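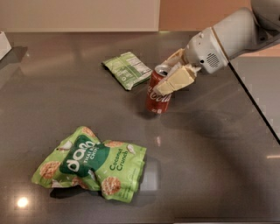 Grutusness gripper finger set, pair

£40 the pair, bolts included. Posted from the workshop in a padded envelope.

I make these one pair at a time, in the shared workshop I've been part of for years now, and they started life as a fix for my own arm. The fingers it came with were fine for square things and hopeless with round ones. So I drew up a set with flat, angled faces, printed them in a cream filament I had a whole reel of, and never went back!

I do all my trying-out with everyday shopping. A can of Coke is a lovely test piece because it's smooth, it's round and it dents if you're greedy with the squeeze. Snack bags are a different headache – they crumple, they slide, and no two of them ever lie the same way (Thai rice chips are my current favourite, for testing and otherwise). I do it on a dark shiny tabletop too, so if your bench is matt your camera will probably have an easier life than mine.

What you get:
Two fingers, 114 mm long
Four bolts and a spare
A printed card with the hole spacing

They fit the Fistell wrist plate straight off. For the older Eskildsen plate you'll need to open up two of the holes a touch, and a hand drill will do it. The pair weighs 168 g, so take that off whatever your arm is rated to lift before you start getting ambitious.

My advice for cans is to come in from the side, stop short, check your height and only then close up. I start with the squeeze set very low and creep upwards until the can stops turning in the grip. 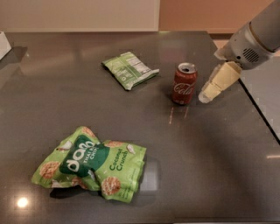

Oluf Briem wrote in to say that his pair had done roughly 300 grabs on a Talitz arm before one bolt worked loose, and could I please put thread lock on the list. Fair enough, I've added a small sachet to every order from May 2020 onwards.

Cream is the only colour until the reel runs out. I'm hoping to have a longer version ready by August – drop me a line if you'd like to try one early, and tell me which wrist plate you've got.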